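The Ferry Office
Fiction

1

Tanvir Gazi took the job at the ferry office in September, when the summer people had gone and the boat to Zomholm ran twice a day. The office was one room at the end of the pier. It had a counter, an electric heater and a window that faced the water.

The woman who had the job before him was named Mavromatis. She stayed on for two mornings to show him the work. She showed him the ticket drawer, the tide tables and the book where parcels were signed in and out. On the second morning she opened the closet and pointed at a green suitcase on the top shelf.

"That's been here since before me," she said. "Don't throw it out."

"Whose is it?"

"It's in the book."

He looked it up after she left. The old parcel books were in a box under the counter, and it took him most of a slow afternoon to find the line. Number 337. One suitcase, green. To be collected by Willeo. No first name. The column for the signature was blank.

He asked the captain about it when the late boat came in. The captain said there had been Willeos on the island once, in the yellow house past the church, but they were gone before he got his license.

"Did anyone try to find them?"

"You'd have to ask Mavromatis."

But she had already left to live with her sister, and he didn't have the number.

He got used to the job. In the morning he sold tickets to the schoolteacher and the man who fixed boilers. He weighed the mail. At noon he ate his lunch at the counter and read whatever had been left on the bench. When the wind was bad he wrote NO BOAT on a card and hung it on the door, and then he sat there anyway, because people came to ask if it was true.

He took the suitcase down once to dust it. It was heavier than he expected, and something slid inside it when he tipped it. The latches weren't locked. He put it back on the shelf.
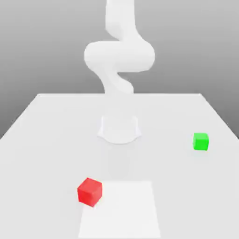

2

She came on a Friday on the early bus, an old woman in a good coat and the wrong shoes. She asked what a ticket to Zomholm cost. He told her it was 14 dollars, or 40 for a book of four.

"Just the one," she said. "Is the yellow house still there?"

He had the money in his hand. He put it down on the counter.

"Are you a Willeo?"

"I was," she said. "I've been married 50 years."

He went to the closet and brought out the suitcase. She looked at it for a while without touching it. Then she took off her gloves.

"My brother sent this," she said. "He wrote to say it was coming. I was nineteen and we weren't speaking, so I didn't come down for it. Then I got married and went to Nakesero and there was always something else." She put one hand on the lid. "I thought they would have thrown it in the water."

"I was told not to throw it out."

"By who?"

"The lady before me. I guess she was told the same."

He turned the old book around and found her the line. She read it and asked for a pen. She signed in the blank column, first her maiden name and then, after it, the married one. Her writing was small and went over the edge of the box.

"You can open it here if you want," he said. "I can go outside."

"It's cold outside."

"I don't mind."

He put on his jacket and stood on the pier. The boat was still well out, coming around the marker. He helped the boiler man lift a crate off his truck, and they talked about whether the rain would hold off. When he looked back at the window he could see the top of her head behind the counter. She was sitting in his chair.

The boat tied up. He waited as long as he could and then he knocked on his own door.

She was on her feet with her gloves on. The suitcase was shut. There was a pair of ice skates on the counter, brown leather, with the laces tied together.

"These were mine," she said. "He'd had them sharpened." She ran her thumb along the leather. "Do children still skate on the pond out there?"

"I don't know," he said. "I've only been here since September. The teacher would know. She's getting on now."

He carried the suitcase down the ramp for her. She carried the skates herself. The teacher moved over on the bench to make room, and the captain cast off six minutes late.

Tanvir went back in and moved the heater closer to his chair. The old book was still open on the counter. He waited until the ink was dry, and then he closed it and put it back in the box.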